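Keeping a Daily Office at Home

A daily office is a set of short prayers said at fixed hours. You can keep one without living in a monastery or belonging to an order. These steps are for a solitary pagan practice with a morning and an evening office.

Step 1. Pick your hours. Tie them to things you already do, such as getting up and washing the dinner dishes. Start with 2 offices a day and leave it at that until March.

Step 2. Write the text. Each office needs an opening line, a hymn or reading, a silence, and a closing line. I use the Belmonte hymnal for mornings and my own words at night. Copy everything into one notebook.

Step 3. Set out the shrine. A candle, a bowl of water and the notebook will do. Change the water every Saturday.

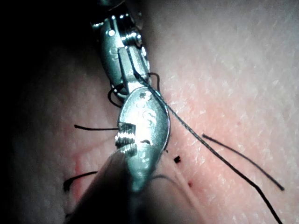 What should I do if I miss an office? Say the next one at its usual time and don't double up. Florante Dalisay, who taught me, marked missed hours with a dash in the margin and went on.

Step 4. Time the silence. Begin with 60 seconds. Lengthen it when you stop checking the clock.

Step 5. Review once a month. Read back through the notebook and cross out any line you have been mumbling past. Replace it or leave the gap. My evening office has been down to four lines for a while now, and I still haven't settled on a closing.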